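Sirberg worktops: gallery and fitting notes

Published 10/11/2023

Search this site Enter keyword Go

The workroom was refitted in September with pale wood-finish tables on metal stands, replacing the painted benches that had been in use since the building opened. The tops are the Sirberg pattern, supplied by Prestov and cut to size by Gudeta. This page collects pictures of the tops in use, with notes on finish, edges and general upkeep. Readers who want the order sheet should ask Prestov directly, as stock sizes change.

Each top is 1,290 mm long and 700 mm deep. The depth was the figure that caused most discussion. The old benches were deeper, and small items pushed to the back tended to stay there. At 700 mm the far edge can be reached from a seated position, and a tray placed in the middle of the table is within reach of both hands without leaning.

The colour was chosen for contrast. Small parts, screws and offcuts of cable are nearly always dark or metallic, and on the grey paint they were hard to find. On a pale beige ground they show at once. White items are less well served, so they are normally put in a tray. A shallow tray with a slotted rim also stops round objects from rolling, and can be lifted out of the way in one movement when the surface is needed for something else. 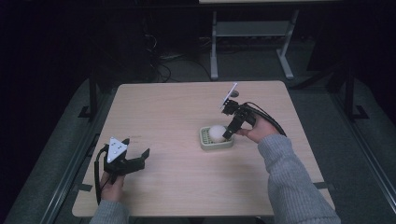
White ball in the pale green-grey tray, near the middle of the table.

Cables remain the weak point of the room. The stands are open underneath, with splayed legs and a crossbar, so anything on the floor between them is in plain sight and collects dust. The present arrangement is to keep cables off the surface where possible and let them run down at the sides. A clip-on tray to hang from the crossbar was tried on one stand. It held the weight but fouled the knees of anyone sitting at that end, and it has been taken off again. A narrower version is on order from Gudeta.

Spacing between tables was set by the stands and has not been altered. The legs splay outwards, and the floor area they need should be measured at the feet. The Drullness catalogue, which we used for the first layout, gives top sizes only. Two tables had to be moved on the day of fitting for this reason. Anyone working from a catalogue drawing should mark the feet on the floor in tape before the tops go on.

Lighting was left as it was. The floor is dark and the far parts of the room are dim, but light on the worktops themselves is adequate for handling small objects. The pale surface helps here, as it throws some light back up on to the underside of whatever is being held.

On the matter of finish, the grain is fine and low in contrast. A strong pattern was rejected at the sample stage. Bold figuring makes it difficult to judge where a thin object ends and the surface begins, and it is tiring to look at over a long session. The grain bands in the chosen finish run from cream to a faint tan and can be ignored after a few minutes.
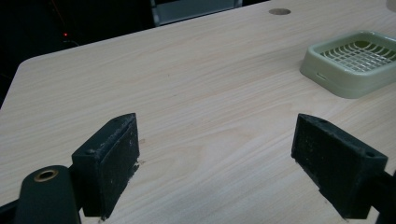

Corners were specified as rounded. Square corners were cheaper, but they chip when a table is moved through a doorway, and the damage then spreads along the edge. The radius on these tops is 17 mm, cut before edging. A larger radius was offered and would do no harm, though it takes away a little usable surface at the point where people tend to rest a hand.

Cleaning is with a damp cloth and a small amount of washing-up liquid, followed by a dry cloth. Scouring pads should be kept away from the surface. They leave a patch that reflects light differently from the rest and cannot be polished out. Dark rubbing marks from tools and pads come off with a pencil eraser if dealt with the same day. Adhesive tape should be lifted slowly at a low angle. Tape left in place over a holiday leaves a residue, and this needs label remover, applied to the cloth and kept clear of the edging.

Fixings under the tops should be checked after the first month and tightened by hand. Do not use a powered driver. The screws are short and the material beneath the surface will strip.

The order was priced on a run of 200 tops, shared with other buyers, which brought the unit cost down but fixed the colour and the edge detail. Single tops from the same run can be had from Prestov until the stock is gone.

Comments (4)

benchend
Does the 700 include the edging or is it the cut size? Ours came up slightly over and would not go between the uprights.

Reply from site
Finished size, edging included. Check the uprights for paint build-up.

tolworth_kit
We have the darker version of this finish. It shows every speck of dust and I would not buy it again. The pale one looks far more sensible.

M.
Any idea when the narrower cable tray will be ready? We have the same knee problem.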